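Brarkari Clothing Exchange: Folding and Storing Sweaters, Frequently Asked Questions

Updated Jan 13, 2023

These are the questions we get most often at the Wurnalley drop-off desk about sweaters, sweatshirts and other soft winter tops. For shirts and pants, see the separate page.

Do I have to fold sweaters before I drop them off?

Yes. Please fold them and put them in a bag or box. Unfolded sweaters are accepted on the last day of the exchange only, when there are extra tables out.

Can I bring them on hangers?

No. We don't have rail space for knitwear, and a heavy knit left on a hanger gets stretched at the shoulders. Take the hangers home with you. Coats are the exception and should stay on their hangers.

How do you want them folded?

Any neat rectangle is fine. If you want to match what we do on the shelves, it goes like this:

Lay the sweater face down and smooth it from the middle out to the sides. Fold one side in toward the center, then lay the sleeve straight down along the body. Do the same on the other side. Bring the hem up to the neckline, or fold in thirds for a long sweater. Turn it over so the neck is on top.

The sleeve is where most people go wrong. If it is left at an angle, the cuff sticks out at the bottom and the stack leans.

What about hoods?

Fold the hood down flat over the back of the neck before you bring the hem up. Pull drawstrings to even lengths and tuck them inside.

Mine won't stay folded. What am I doing wrong?

Probably nothing. Thick knits and anything with a brushed surface spring open a little. Press down with a flat hand after each fold and let the air out. Thin, slippery knits are harder. Polyxeni Economou, who runs the sorting tables, rolls the thin ones and puts them along the side of the box. You can do the same.

Does it matter what I fold on?

It should be clean, dry and bigger than the sweater. A bed works. A table with a cloth over it works better, as the knit doesn't slide around so much. Avoid bare unfinished wood, which snags. Dark or bright cloths should be washed a couple of times before you put pale wool on them.

Should I wash sweaters first?

Yes, and let them dry all the way through. Check the ribbed parts at the cuffs, hem and neck, which dry last. If those are still damp, the sweater isn't ready to be folded. We can't take anything that smells of mothballs or smoke.

How do I get rid of the lines across the front?

Those come from folding in the same place every time or from too much weight on top. Hang the sweater over the back of a chair overnight, or hold a steam iron just above it without touching. Next time, move the fold up or down a little.

The nap on my sweatshirt looks streaky. Is it worn out?

Usually it's only lying in different directions. Brush it one way with your hand or a soft clothes brush. Real wear shows up as thin spots at the elbows and under the arms.

How many can I put in one box?

The limit is 50 per household for the whole exchange. There is no set number per box, but the lid has to close without pushing. Put the heaviest at the bottom. The Grevon boxes we hand out at the desk measure 57 cm on the long side and take adult sizes folded in half.

Can I use vacuum bags?

For the trip over here, yes. For storage we'd say no with wool. It comes out flat and takes a long time to recover. Fleece and acrylic hold up better.

What do you do about moths?

Every wool item spends time in the freezer at the Sutcliffe building before it goes on a shelf. At home, clean sweaters in a closed cotton bag are usually fine. Cedar blocks need sanding now and then to keep their smell.

How long can a sweater stay folded?

A full season is no problem. If it's going to be longer, take it out, shake it and fold it again along different lines. Vasilis Nikolovski refolds the whole store in February and will take help from anyone with a free morning. Ask at the desk.

Do you take sweaters with holes?

Yes, up to 2 small holes each. Pin a scrap of paper next to each one so the mending table can find it. Felted or badly shrunken wool goes in the craft bin by the door.

How should I pick up a folded sweater from the shelf?

Slide a hand under it and lift the whole thing. Pulling one out by the neckband opens up the fold and usually takes the next sweater along with it. If you do unfold something to look at the size, refold it or leave it on the table for us. Please don't push it back on the shelf.

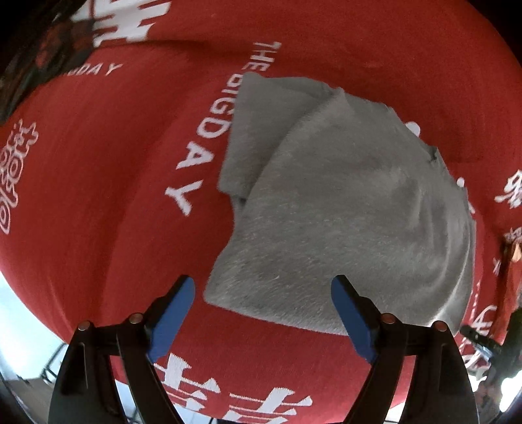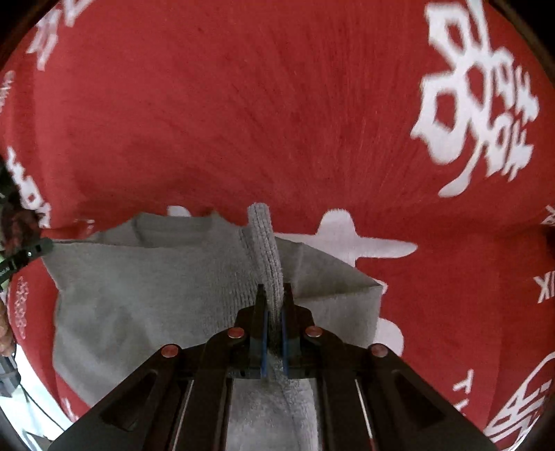
Gray fabric with folds in it, on red printed cloth.

Who do I ask about something not listed?

Mirsad Ionescu handles drop-off times and boxes. Ngaio Grimshaw handles mending and washing questions. Notes left at the Wurnalley desk get an answer within 5 working days.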